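Home Opinion Household Archive Contact

Keep the tablecloth on

Every second household advice column says the dining table should be cleared by bedtime. Put the mail in a tray, put the craft things back in the cupboard, fold the cloth, wipe the timber. I followed that advice for years and I think it is wrong for most families, or at least for families whose only big flat surface is the one they also eat from.

We live in a two-bedroom unit in Guerreiro Street. There is no study. The table is pushed against the wall because otherwise the pantry door won't open, and on it goes homework, bills, mending, birthday cards, school projects and dinner. When my kids were small I cleared all of it every night. Then in the morning someone needed to finish a poster before the bus and the whole lot came out again. I was running a removals business with a client base of two primary school students.

What changed my mind was a cheap cloth. I bought it at the Medar market for $9, and it was meant to hide a burn mark. It ended up being the thing that let us leave the table alone. A cloth tells everyone that this is a working surface. You can put a ruler down on it. You can get glue on it and the damage is to a cloth.

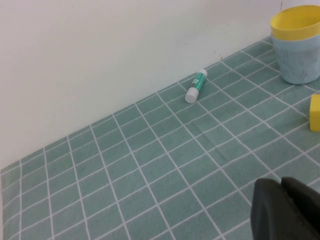

A glue stick on its side on the grid cloth, back near the wall.

Glue is where the argument usually starts. My brother-in-law, Armindo Pacheco, keeps a spotless house in Drureo and is of the view that stationery belongs in a drawer. He has a drawer with dividers. When his daughter wants to stick something in a scrapbook she asks him where the glue is, he gets it, and afterwards he puts it back. I don't doubt that it works for him. But she is eleven, and she has never once had to find her own glue.

Mine know where it is, as it is on the table. They also know who left the cap off last time. Learning to put a cap back on does more for a child's tidiness than any drawer, in my opinion, and it costs less too. A dried-out stick gets replaced from pocket money in our house.

I should be fair to the other side. A table that is never cleared turns into a heap, and a heap is no use to anyone. We had one of those too, the winter I was working nights. You could not have put down a bowl of soup. So I do have rules, and they are short. Nothing with food on it stays. Paper that has been dealt with goes in the recycling the same day. Everything else can stop where it is until it is in somebody's way. The cloth comes off for a wash when it needs one.

The squares help, incidentally. A grid is handy for cutting paper straight by eye, and a child who is told to keep her things to her own side can see where her side finishes. I would not go back to a plain cloth or to a floral.

What bothers me about the cleared-table advice is the kind of home it assumes. The Grullurton council newsletter ran a piece in December on decluttering for the holidays, and it suggested setting aside a "project room". Units in our block sell on being compact. If I had a project room I would not need the newsletter. Most people I know have one table, and if it has to look unused every evening then making anything becomes a chore with a pack-up at the end of it. Kids work that out quickly and they stop bothering.

Last year my younger one spent nearly a month on a cardboard lighthouse. It took up a third of the table and we ate around it. Visitors moved their plates over. She would add a window before school and another after tea, five minutes at a time, and I am sure it would never have been finished if it had lived on top of a wardrobe.

So leave the glue out, check the cap, and shift it along when the plates come. Armindo is coming for lunch next month and he can sit at the wall end.

Filed under: Opinion, Family life, Small homes

Contact the editor | Copyright remains with the author | Back to top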